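3.2 Collecting the drinkware demonstrations
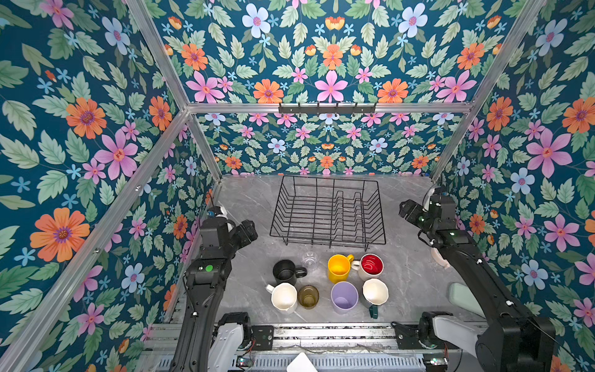

Figure 4. The Tirkley cell at the start of a rack-loading episode, with the dish rack empty and the mugs and tumblers grouped in front of it.

Most of our data comes from one task, which we call rack loading, and I'll spend a bit of time on it since it's the one people keep emailing us about. The operator drives both arms by teleoperation, picks up the drinkware piece by piece and puts it in the wire rack. When the last piece is in, they tap the pedal and the episode is saved. We kept 127 episodes of this task for training and held back 40 for testing (all 40 recorded by Urmas Luik, who contributed nothing to the training portion, so the test set also tells us a little about operator style).

The starting layout matters more than I'd expected! In our first attempt, back in July, we set the mugs out by hand in tidy rows with every handle facing the same way, and the policy learned a lovely grasp that fell to bits the moment a handle was turned. So now we shuffle. In Figure 4 you can see the handles going every which way: the yellow mug's points up and to the right, while the one with the dark green handle has it aimed at the front of the cell. The operator isn't allowed to straighten anything before starting, even when it's really tempting.

We mix in glass on purpose. The clear tumbler behind the black mug is close to invisible from the fixed camera, and our depth estimates on it are rubbish, but a kitchen has clear glasses in it and we'd like the policy to cope. Glass pieces get picked up by the rim and mugs by the handle or the body, whichever the operator fancies. We did argue about fixing one mug grasp for everybody. Dzintra Dzene was in favour, I wasn't, and the comparison is in Section 5.

Then there's the wallpaper. The floral panels swap out, and we change the pattern every 12 episodes so the policy can't lean on one background colour. The teal one in Figure 4 is the busiest of the lot, with orange and pink flowers everywhere, and it was easily the hardest for our segmentation baseline. The marble-look floor stays the same throughout, something we'd change if we did it all again.

Operators work in 3 blocks per session with a proper break between them. Episodes where a piece gets dropped are kept as long as the operator recovers it without reaching into the cell; they're flagged in the metadata, and you can filter them out if they bother you. Anything where a hand goes in gets binned. Dzintra went through the whole lot on a Thursday with the playback at double speed and caught a handful I'd mislabelled, which have been fixed in the release.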